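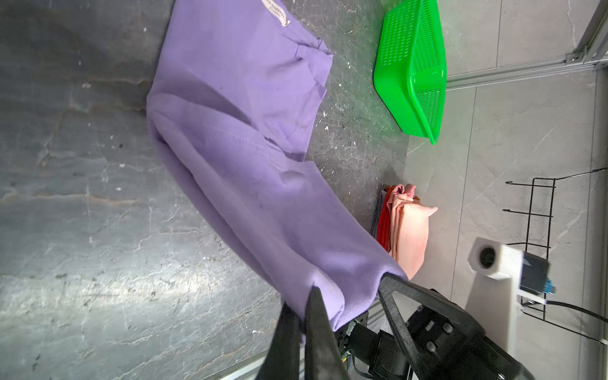

Jaltlow Long-Sleeve Top, Lavender

Home Shop Tops Care Returns Contact

Sold by Skenel. Item 622. $53, shipping extra.

Jaltlow calls this its "forever layer." We have been selling clothes long enough to distrust the word forever, so treat what follows as a second opinion from the people taking your money.

The color
The maker says lavender. We would say lavender leaning purple, and a good deal of it, because the top is one solid color. The finish is matte. If you are hoping for the silvery lilac in the maker's own catalog, look again before you order. A plain pale purple also shows smudges more readily than the catalog lets on. Dark marks stand out on it, so if you cook, garden or own a bicycle, think about the gray.

The fabric
It is soft. Every sweatshirt on sale anywhere is described as soft, so give that whatever weight you like. Jaltlow also uses the phrase "wrinkle-resistant," and we have left it off our listing. Gather this cloth up and it creases, and there are wrinkles across it near the hem too. A hanger helps a little. Steam helps more.

The stitching
Seams are ordinary stitched seams. The tag on the card promises they will hold for 2,000 wears, a number we have no way of checking and suspect was picked for its roundness. Let us know in a few years.

The label
A small white fabric label is sewn in along a seam. The lettering is small. Some customers find labels like this scratchy and cut them out, which is fine by us, but copy down the washing instructions first and keep the scissors off the stitching.

Fit
The maker says "relaxed." We would call it big. Between sizes, take the smaller one. Sleeves run long on most people and there is no tall or petite version, whatever the older listing said.

Washing
Cool wash, inside out, with similar colors. Dry it flat if you have the room. We do not recommend the dryer, and we do not recommend the Jerketau fabric spray that Jaltlow suggests buying alongside it either. Plain detergent is cheaper.

Returns
Unworn, tags on, within the period printed on your packing slip. Limit of 2 per order while the current batch lasts. The next one was due in June and we have stopped guessing.

Last updated 8/3/25

Contact us | Copyright Skenel, a Baldursdóttir company | Back to top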